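4 min read

My aunt left me seventeen boxes and a note that said only "useful." I live in Skendadine, in an apartment the size of a generous elevator, and I drove to Undham to collect them anyway.

Downsizing has its own literature now, all of it cheerful. You hold the object, you consult your heart, you let go. My heart, consulted on a fondue set, asked for more time. By September I had parted with 4 boxes and was paying Stivach Storage $100 a month to be patient with the rest. 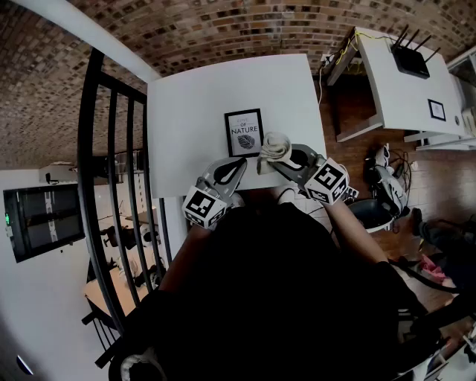
Keep the linens and sell the art, was Vimala Unnithan's advice, since in her experience a tablecloth will at least cover something ugly. Ravindran Thomas would have sold both and kept the boxes.

I tried the art first. The dealer on Iyer Street offered $350 for the lot, then looked again and offered to validate my parking. I took the parking. The lot came home with me and now leans in the hallway, where guests admire it on their way to asking what's behind it.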